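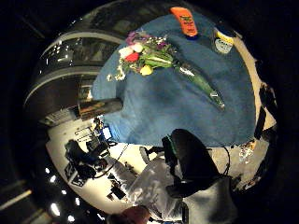 Figure 1. The mixed bunch laid out on the blue towel at our work table.

5/23/24
By A. Steinarsdóttir

For my project I wanted to find out which cut flowers last longest in a mixed bunch, and whether the way you prep them makes any difference. I got the idea in December when my mum got two bouquets for her birthday and one went floppy in days while the other just kept going and going. Same bench, same water out of the same tap!

I started with the bunches themselves. I wanted lots of colours in each one so I could compare flowers side by side — red, yellow, white, pink and white, purple, plus the little white filler bits that everyone ignores. I ended up using 12 bunches over the whole project, all from Arard, the flower shop near the station. They were nice enough to tell me when each lot had come in, so I always started with fresh ones.

Every bunch got laid out on a towel before I did anything with it. My first go was on the bare table and it was a disaster (stems rolling everywhere, petals squashed, water down my leg). A terry towel grips the stems and soaks up the drips, and on blue you can pick out the dropped petals pretty easily, except the purple ones. I'd recommend it to anyone, even if you're only doing flowers for the kitchen.

After that I split the bunches into groups. One group went straight into plain water with the ends left alone. Another group had 3 centimetres trimmed off the stems on an angle. The last group got the trim and a fresh lot of water every second day. I kept them all out of the sun and checked them after school, with a score for each flower from fresh to "please put me in the compost". The room sat at 20 degrees most of the time, though it crept up on a couple of warm arvos when I forgot the blinds.

The trimmed ones did better, which I expected. What I didn't expect was how much the water change mattered! The plain water group went cloudy and smelled awful, and the red flowers were the first to droop every single time. The filler flowers were the real champions. They went a bit papery but still looked good when everything around them had given up, so I've got heaps more respect for them now.

There are a few things I'd fix. My scores were only my opinion, and I think I got harsher as I went along. I also wrapped some stems tighter than others, and that might have hurt the ones in the middle. I took 27 pages of notes and some of them are hard to read because the ink ran.

If I get to keep going next term, I want to try single flowers in separate jars, so I can tell if one kind is making the others wilt faster. I'd start with the red ones and the yellow ones.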